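Why Do Lemons Taste Sour?
Kids' Corner – Food Science
by Brittany Lévesque

Quick, think about biting a lemon. A big bite. Did your mouth just get wet? Mine did. And there's no lemon near me, only a cold cup of tea.

So what's going on in there?

It's the acid

Lemons are full of juice, and the juice is full of something called citric acid. Acid is a scary word but lots of foods have it. Oranges, yogurt, vinegar, even tomatoes. Lemons just have a lot more than most, and not much sugar to hide it. An orange has acid too, but plenty of sugar, so your tongue says "sweet" first and "a bit sour" second.

How your tongue knows

Stick out your tongue and look in a mirror. See the little bumps? Most of them have taste buds tucked inside. Way too small to see. Taste buds pick up five main tastes – sweet, salty, bitter, savory and sour. When acid touches the sour part of a taste bud, it sends a message to your brain. Super fast. Your brain gets the message and you make The Face.

You know the face. Eyes shut, lips squished. Babies do it too, the first time they try something sour, and no one had to teach them.

Why the drool?

Spit (the proper word is saliva) waters down the acid and helps protect your teeth. So when something sour shows up your mouth makes extra. Your brain can even start early, just from thinking about it. That's what happend at the top of this page.

Who likes sour stuff?

Kids, mostly! Lots of kids like sour candy more than grown-ups do. My neighbor Jannik Oltmanns is 14 and eats lemon slices with the peel on. His grandpa won't sit next to him.

Some animals like sour too. Cats can't taste sweet at all, but they can taste sour, and they mostly hate it.

What's the lemon tree doing?

A lemon is a berry. Really. Scientists call that kind of berry a hesperidium, which you can say at dinner to sound smart. The thick peel keeps the juicy part safe, and the oil in the peel is what you smell when somebody scratches it. Seeds in the middle. 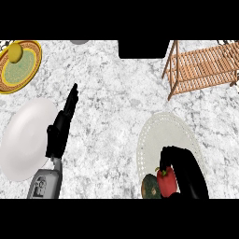

Lemon trees like warm places and don't do well in a hard frost. If you live somewhere snowy you can still grow one in a pot by a sunny window. It takes years to get fruit from a seed so be patient.

Try it: the sweet trick

You need a lemon, sugar, water, 4 cups and a grown-up for the cutting.

Put the same amount of water in each cup. Squeeze a little lemon juice into all of them, same amount each time. No sugar in the first cup. One spoon in the second, two in the third, three in the last. Stir. Sip them in order, starting with no sugar.

The acid is the same in evry cup. But does it taste the same? Write down which one you liked best, then ask someone else to try.

Rinse your mouth with plain water after. Your teeth will thank you.

Next time – why onions make you cry. Ilse Baumgart is writing that one, send her your questions by Tuesday.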